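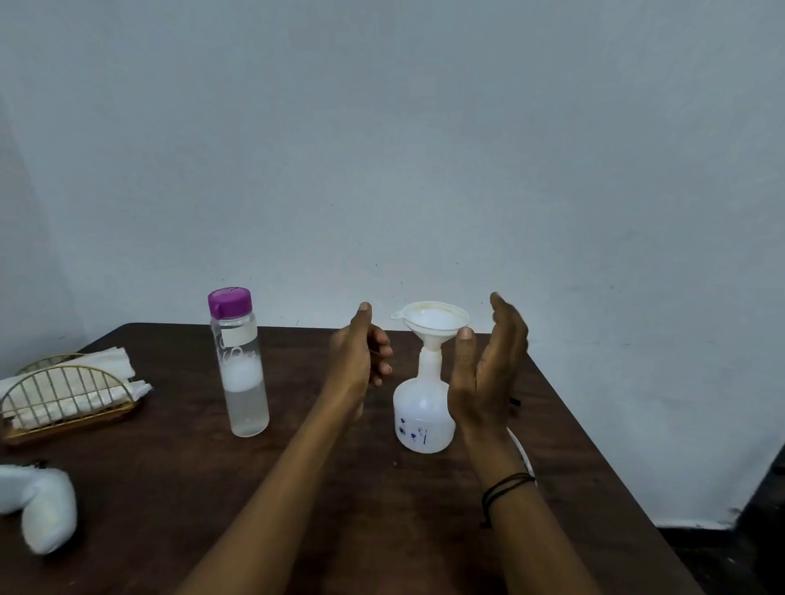

Funnel in the bottle, powder in the funnel

Clumport Home Forum > Cleaning > Mixing your own spray, is it worth it?

wetel_kitchen
14/03/2021
I went through all my cleaning receipts since December and I'm spending way more on sprays than I thought. Most of it is the kitchen one from Ferneleck. Has anyone switched to mixing their own and stuck with it? I have hard water, if that matters.

gravelroad20
Yes, going on 2 years. Citric acid and water for the faucets and the kettle, dish soap and water for everything else. I quit buying the rest. Hard water is where citric acid earns its keep.

Mossback
I tried it and went back. The powder clumped in the box, the nozzle clogged, and I was rinsing the counter twice to get rid of the film. My time is worth something too.

gravelroad20
Film means it was too strong or not dissolved. Stir it in a jar of warm water first and pour the liquid into the bottle. Don't put it in dry.

pinecone_lou
I put it in dry and shake. Never had a clog. Depends on the sprayer, I think. The cheap ones have a tiny hole.

Mossback
Mine came from Khasawneh Hardware and it wasn't cheap.

halfacre
Two things. Keep acid off marble and limestone, it etches them and you can't wipe that out. And never mix it with bleach or put it in a bottle that had bleach in it. Write on the bottle what's inside.

wetel_kitchen
Counters are laminate, so okay there. How much per bottle?

gravelroad20
I use 20 grams in a liter for faucets. Go up a little for the kettle.

Mossback
So you still need a separate bottle for grease. That's my point, you end up with 18 bottles under the sink.

pinecone_lou
I have two.

wetel_kitchen
I'll get a small bag of citric acid and try it on the faucets first. Keeping the Ferneleck for the stove for now.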